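Watilis Table Care FAQ

For the pale wood tables, matte finish. Quick answers, more getting added when we get to it.
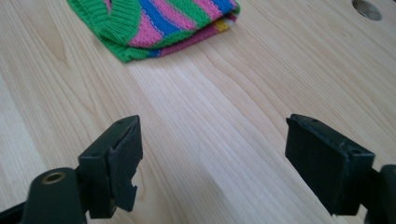 What do I wipe it with?
Soft cloth, barely damp. Go with the grain. Dry it right after. No spray cleaner straight on the wood.

Mine has honey streaks and creamy streaks. Is that a defect?
No. Same boards, natural color. Wavy grain too. We don't sort for it and can't match a second table to the first, so please dont ask for "all light."

How often do I oil?
Every 4 months for the first year, then when it looks dull. Ulteo matte oil is what we use in the shop. One 200 ml can does a big top with some left over. Thin coat, wait, wipe off ALL the extra. Sticky table = too much oil.

Can I use furniture polish?
Please no. It goes shiny in patches and you'll be sanding it back.

White ring from a mug?
Leave it overnight first. Still there, rub a little oil in with a cloth. Still there after that, fine sandpaper, light, with the grain, then oil the whole top and not just the spot.

Sun?
It will darken some. Move your bowls and placemats now and then or you get outlines.

Scratches?
Small ones mostly go at the next oiling. Deep ones, write to us and put order number and item 874 (that's the large top) in teh subject line.

Do you refinish old tables?
Yes, drop off at the Brikumlow workshop. Closed all of December.

Related
Oiling a tabletop, start to finish
Tichý bench: care and assembly
Felt pads, which size
Shipping and returns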